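Bench log, January

Started at 7:40. The left hand gripper has been closing unevenly since the end of last week, so the first job was to get it off the folding station and onto the bench before the morning block. The right hand unit tests fine and stays in service.

Symptom, for the record: on an empty close the two pads meet at the tips but stay open at the heel. On a thick seam this makes no difference. On a single layer of jersey the cloth creeps down toward the heel and lets go once there is any weight on it. I logged four drops in one block yesterday, all on thin tops, none on fleece.

Took the jaw arms off and laid them flat on the surface plate. Both arms flat, no crack at the corners of the cutouts, which is where the last set failed. So the arms go back on. The fault is in the pivot. The bushing on the left arm has worn oval, enough to feel by rocking it with two fingers. The Sulberg bushings we have in the drawer are the old length and stand proud of the arm when pressed in. I faced one down on the lathe until it sat flush and pressed it in cold. It went in straight on the second try. The first one I cocked and had to drive out, and it is scrap.

Reassembly as usual. Screws in by hand first, then snug in a cross pattern, then final. I put the driver at 70 on its own scale, and I want to note again that this number means nothing on any other driver. The Ondovix driver in the second drawer reads differently and should not be used on these until somebody checks it.

Cleaned the pads while everything was apart. Alcohol on a lint-free wipe, then a dry wipe. Fleece is the worst for this. It leaves a gray felt along the edge of the contact face, and after a full day the friction is noticeably down. I have been cleaning at the end of the shift, and I am moving it to midday as well. Heavy knits every 20 garments, if the operator will stand for it. I expect complaints.

Zero check after assembly. Closed, opened, closed, read the offset each time. It repeats. The Skevia logger took the new zero without a restart, for once. Width at full open is 56 on the readout, same as the right hand unit, so the two can be swapped if they have to be.

Back on the folding station by 10:15. Cloth stays as it was. I had thought about replacing the red one with something plain, but the tracking holds on it and the lettering gives the software plenty to lock on to. Leave it alone.
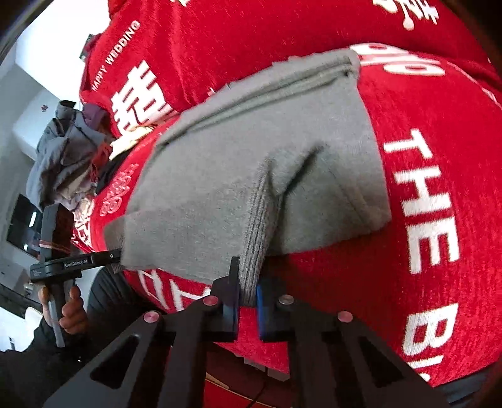
Cuff hold on the gray sweatshirt, second gripper at left.

Ribbed cuffs are what I use for acceptance. The rib compresses, so a pad that is out of line shows up as a lean in the cloth before it shows up as a drop. Procedure is the same as in the fall: take the cuff between the pads, lift clear, hold for a slow count, lower, release, look at the rib for a mark. Then again with the cuff taken deeper. Then the hem. I did the full set on the sweatshirt and went on to the thin tops that gave trouble yesterday.

Results. Cuff, no lean. Hem, no lean. Thin tops, one slow creep, no drop. The creep was on a shirt with a slick finish and I am not going to chase it. The heel gap on an empty close is gone, or small enough that a strip of paper will not pass.

Two things I do not like. One, the release is a little sticky on the first squeeze after a long rest. It frees up by the third squeeze. Could be the new bushing bedding in, could be that I faced it a hair long and the arm is rubbing. I will look for a rub mark tomorrow before touching anything. Two, the cable. The strain relief on the left unit is taped and has been taped since before I took over this bench. The cable sags when the operator reaches across the cloth and it gets pulled sideways at the connector. I put in a request with Oyelaran for the molded type and got back a lead time of about six weeks. Until then, fresh tape, and a loop at the wrist so the pull goes into the strap.

Afternoon block ran clean up to 3:30. Stopped there to check screws. All held except the one nearest the pivot, which took maybe an eighth of a turn. Marked it with paint pen so I can see if it moves again. If it does, threadlocker — the weak grade, because these come apart too often for the other kind.

To order: bushings in the correct length, lint-free wipes, one spare pad set. The drawer label still says we have two sets. We have none. Changed the label.

Tomorrow: rub mark on the left arm, check the paint line, compare the Ondovix driver against mine, and do the right hand pads, which are due.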